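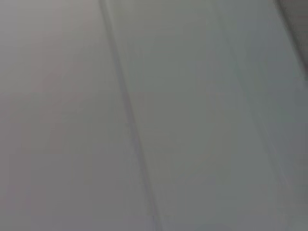

Grulby opens bookings for its wrist camera kit

Small shops that have wanted to give an older robot arm a pair of eyes have a new choice this spring. Grulby, the Emonby firm best known for its grippers, began taking bookings in March for a wrist camera kit that can be rented by the month or bought outright.

The kit comes with the camera, a mounting ring, one long cable and the software, and it fits most small arms already on the market. Grulby says a first setup takes 90 minutes. Ours ran longer, mainly while we hunted for the right bolts, but after that it was a pleasure! You move the arm by hand to the spots you care about, save each one, and the software keeps a picture from every stop. Going back through them later is quick, and the search works well.

Close work is where we'd like to see more. The lens has a fixed focus, so detail goes soft when the wrist gets right up to a part, and Grulby suggests planning stops a little farther back. A close-up lens is promised for the fall – we will be first in line.

Rental is $125 a month with phone support included, and the purchase price is $2113. D'Amico, which handles sales outside the state, has the kit on show at its Clestetti showroom, where visitors can try it on a working arm until 8 in the evening. Bookings made before the end of May include a spare cable and a second mounting ring.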